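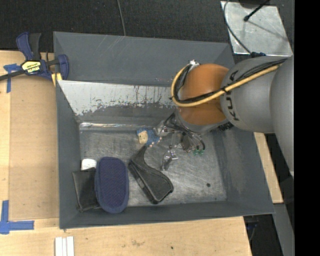

Figure 3.1 A KUKA robot arm reaching into a grey sheet-metal bin

Chapter 3
Endorsement and the Owner-Founder

3.1 Introduction

Chapter 2 dealt with the paid endorser, a well-known person who lends a name or a face to goods made and owned by somebody else. The present chapter takes up a different arrangement, in which the well-known person holds a share of the business. The two are often confused in press coverage, where any famous face attached to a clothing line tends to be called its founder. For the purposes of analysis they must be kept apart.

An owner-founder is defined here as a public figure who (a) holds equity in the firm and (b) takes part in its publicity under his or her own name. Both conditions are needed. A singer who buys shares in a shoe company and never mentions it is an investor. A singer who appears in its advertisements for a fee is an endorser.

3.2 Forms of payment

Endorsers are usually paid a fixed fee, a royalty on sales, or a mixture of the two. Owner-founders are paid mainly through the value of their holding. The difference affects how often they appear. Under a fee contract, each additional photograph or public event has a price, and the number is written down in advance. An owner-founder has no such limit – the only cost is time, and the risk that followers grow tired of the material.

Consider the knitwear label Jarnska. In its first season the label worked with a television presenter under a contract for 16 posts and 2 public appearances. When the presenter later took a holding in the firm, the contract lapsed and was not replaced. Output rose to 50 posts in the following season. Awan's study of the label found that readers of gossip pages could recall the later material more easily, but were less likely to describe it as advertising.

3.3 Disclosure

The last finding raises a practical problem. A paid post must normally be labelled as such. Where the person posting owns part of the firm, readers may already know of the link, or may be assumed to know of it. The assumption is weak in the case of minor shareholdings. Section 3.6 compares the wording used by two fashion labels, Bunier and Sanier, before and after each changed hands.

3.4 Plan of the chapter

Sections 3.5 and 3.6 cover launch publicity and disclosure. Section 3.7 considers what happens to a label when its founder attracts bad press, using the Bermúdez swimwear case. Section 3.8 treats the sale of the founder's holding – a stage at which the right to use the name is often worth more than the stock. Exercises follow at the end of the chapter.

Key terms: endorser, owner-founder, equity, royalty, disclosure, name rights

Further reading for this section: Ehsan Awan, Faces and Shares, chapters 2 and 3.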